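Progress report no. 2 to the Szulc Fund
Student robotics club, Brultley Technical School
Project: Closow, a household helper that learns from demonstration
Prepared by: Leszek Baran, club supervisor
Date: 2024-06-04

Dear Ms. Shabalala,

Please find below the second report on the project which your fund supports in this school year. The first report was sent in November and covered the purchase of equipment and the choice of the students. In this one I describe the recording work, the first training results, the money and the plan until the end of the grant. I have tried to answer also the three questions from your last letter.

1. State of the group

The club has 24 students, divided into a hardware group and a data group. Two students left after the winter exams and two new ones came from the second year, so the number is the same as in the application. The hardware group is led by Jarosław Kwiatkowski, who teaches electronics at our school. The data group is led by Celina Nowakowski, a student of the final year. She will leave us after graduation and we are now preparing Hubert Adamczyk to take over her duties.

We meet two times in a week. In the exam period we met only once in a week, and this is the main reason why the recording started later than it was written in the schedule.

2. Hardware

The arm bought from the first payment is assembled and works with both grippers. The soft gripper is better for cloth. The hard one is better for handles and lids, but it scratched two plates in tests, and we have now put rubber on its fingers. The mobile base still has a problem with the left wheel motor, which loses steps when the arm is stretched out to the front. The supplier, Brirkex, accepted the complaint and will exchange the motor. Until this time the arm is used on a fixed stand.

You asked if the delay of the base puts the final demonstration in danger. My answer is no, if the motor comes before the summer break. If it does not come, we will show the tasks from the stand and move the objects to the arm. This would be a smaller demonstration than we promised, and I prefer to write it now.

3. Recording of demonstrations

The robot learns from recordings of household work seen from the height of the head. In the application we planned 165 recordings for this stage. We have all of them, but after checking we could not use each one. In the rejected recordings the hands were outside the view for too long, or the person turned the head quickly and the picture was not sharp. The students wrote a short instruction for the people who record: look at your hands, work in normal speed, do not talk to other persons during the task.

The tasks are wiping, folding, opening and closing of containers, and putting things back on a shelf. Wiping was the most difficult to label. The hand covers the cloth, and the cloth changes its shape all the time. The students discussed for a long time what to do with the second hand. At first they marked only the hand with the cloth. Ms. Nowakowski proposed to mark both, with a separate label for the hand which holds or supports the object. We accepted this and the older recordings were labeled again. It took us 60 hours of student work which was not in the plan, but I think it was a correct decision.

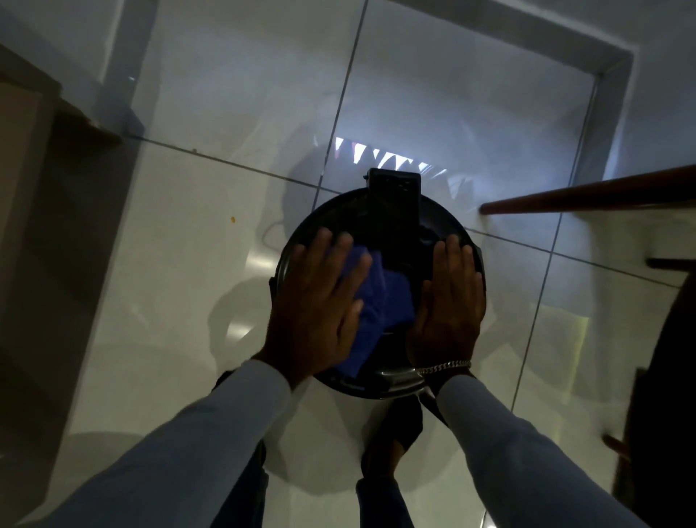

Wiping task: the left hand is on the blue cloth, the right hand is on the lid of the container.

Dark and shiny surfaces are a separate difficulty. On a black lid the program often loses the border of the object, and on glossy tiles it sometimes takes a reflection for a second object. Mr. Adamczyk prepared a small test set only with such cases. We will use it after every training, so that we can compare the versions in a fair way.

4. First results

The first model was trained on the folding and wiping recordings. We made 40 attempts of wiping on the stand. The arm found the object and put the cloth on it in 24 of them. In the other attempts it stopped too high or it pushed the object away. It has only one hand, so it cannot support the object like a person does. The students now test a simple holder with suction feet.

5. Budget

The second payment was used for storage disks, the rubber parts, lamps and transport. We did not spend the money for the external labeling service, as the students did this work alone. I ask for your permission to move this amount to a second camera. The request form is attached.

6. Plan for the next period

- mounting of the new motor and tests of the base with the arm
- new training with the labels for both hands
- recordings of wiping on dark and shiny objects in better light
- handover of the data group to Mr. Adamczyk
- open day for parents and for the fund, in November

You asked also about the consent forms. Every person who records has signed one, and for students under age the parents have signed. The forms are kept in the school office.

I would be grateful for your answer about the camera before the summer break, while the school can still place orders.

With best regards,
Leszek Baran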